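Lab handout 5, perception + control for clear glassware
Course lead: Setsuko Katayama. Questions on the code to Daichi Chiba.

Read before lab. Bring your Gusel login, the shared one is gone.

## Recap

- Policy loop runs slow, joint controller runs fast. Don't mix them up in your writeup (34 reports last term, a lot of them did)
- Observation = joint state + hand state + camera images, all stamped. Check stamps FIRST. Most "bad policy" bugs are a stale frame
- Action = wrist delta pose + hand closure. Small deltas. Clip them

## Why glass is a pain

Depth gives holes or the table behind. Sometimes both, flickering. Color doesn't help much, the beaker is whatever is behind it. What you get to work with:

1. rim highlights, thin and bright, move when the camera moves
2. printed graduations, good texture but only on one side
3. liquid line, easy to confuse with the base

So: don't segment on depth alone. Use the RGB mask, fit an ellipse to the rim, then intersect with the known table plane. Base height comes from the model, not the sensor.

Dark cloth gives better contrast on rims, but check your exposure. Auto exposure will hunt when the white hand comes in close. Lock it.

## Views

Wrist camera sees the grasp, loses the context. Fixed camera is the other way round. Head view has the most self-occlusion, mask the arm using forward kinematics before you run the detector.

Two wrist views, then fixed, then head:
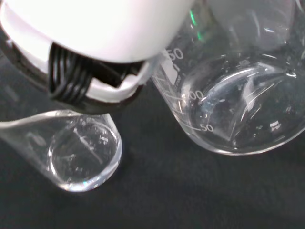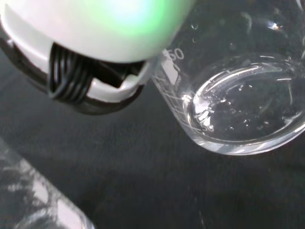
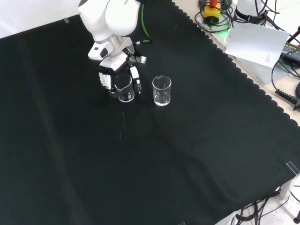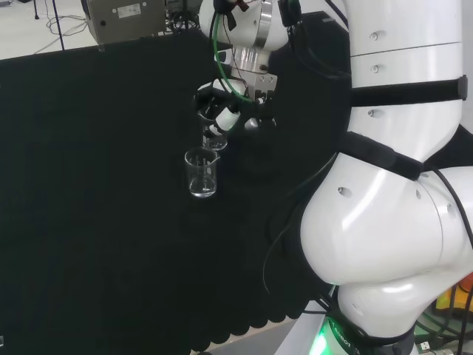

## Exercise

Start from the `hayashi` branch, not main. Seed 843 for everybody so we can compare.

- Run the rim detector on each view seperately. Save the masks.
- Write down which rim points come from glass and which from reflections. By hand, yes.
- Fuse the views. Reject anything over 9 mm from the consensus plane.
- Plan an approach in Prorix. Add a keep-out cylinder for every beaker you are NOT grasping, radius a bit bigger than the fit.
- Replay in sim before asking for arm time.

Closure: use position target with a current limit. Threshold on contact and then hold, do not keep squeezing. If the limit trips before contact is reported, your rim fit is off or teh hand frame is wrong (check tool offset, Dendico file has the right one)

Tilt: plan around the spout, not the wrist. Pivot point in the config is `spout_xyz`. Left at zero you get a big sideways swing, ask last year's group.

## Hand in

Masks, fused poses, one plot of rim error per view. Half a page max on where it failed. Due end of July, upload before 5 pm.

Next time: estimating fill level from the liquid line, refraction, why the tilted case needs its own model. Skim the ellipse fitting notes again.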